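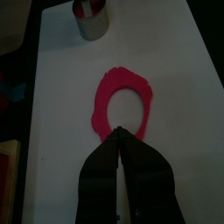
Newspaper endorsements and calls to withdraw

Handout for week 4. Read before the seminar and bring it with you.

What an editorial is

An editorial is the unsigned opinion of the newspaper. It is normally written by one member of the editorial board and agreed by the others. A column is signed and speaks only for its writer. Candidates' leaflets often mix the two up, and "the Emgate Herald says" may turn out to be a quotation from a guest column. When you use a piece as a source, note which kind it is.

Types of intervention

Endorsement. The paper names the candidate it wants readers to vote for. It may come with reservations, and these are usually placed in the middle paragraphs.

Non-endorsement. The paper says that it has considered the candidates and will back none of them. This differs from silence, where the paper publishes nothing on the question.

Call to withdraw. The paper asks a candidate to leave the race. These are rarer and tend to follow a single event, such as a remark at a rally or a leaked document. The editorial will usually list earlier events as well, so that the latest one looks like the end of a series. Watch for this when you read the Stanarton texts.

Withdrawal of endorsement. The paper has already backed someone and changes its mind. It has to explain its first decision as well as its second, so the text is often longer.

Do they change votes?

The evidence is mixed, and there are three difficulties in measuring it.

Readers choose their paper. Someone who buys a conservative daily was probably going to vote conservative before the editorial appeared.

Timing. An editorial calling for withdrawal is published when the candidate is already in trouble. If support falls the following week, we cannot easily separate the editorial from the event that caused it.

Expected and unexpected endorsements. Where a paper backs the party it always backs, readers learn very little. An endorsement that goes against the paper's usual position carries more information, and this is where researchers have generally looked for an effect.

Case for discussion: the Stanarton council race

The reading pack has two editorials from the same local paper, printed 18 days apart. The first endorses the sitting councillor for Jastska ward. The second asks him to stand down after his comments about a rival's supporters. Mark every sentence in the second text that refers back to the first. Note also who is addressed: the candidate, the party or the voter.

Written task

Write 1000 words comparing the two editorials. Use at least one of the set readings. Quote sparingly and give paragraph numbers. Hand in by 6 June 2018, on paper, to the department office.

The reading for next week is the chapter on party reactions to press criticism. The library has 2 copies on short loan.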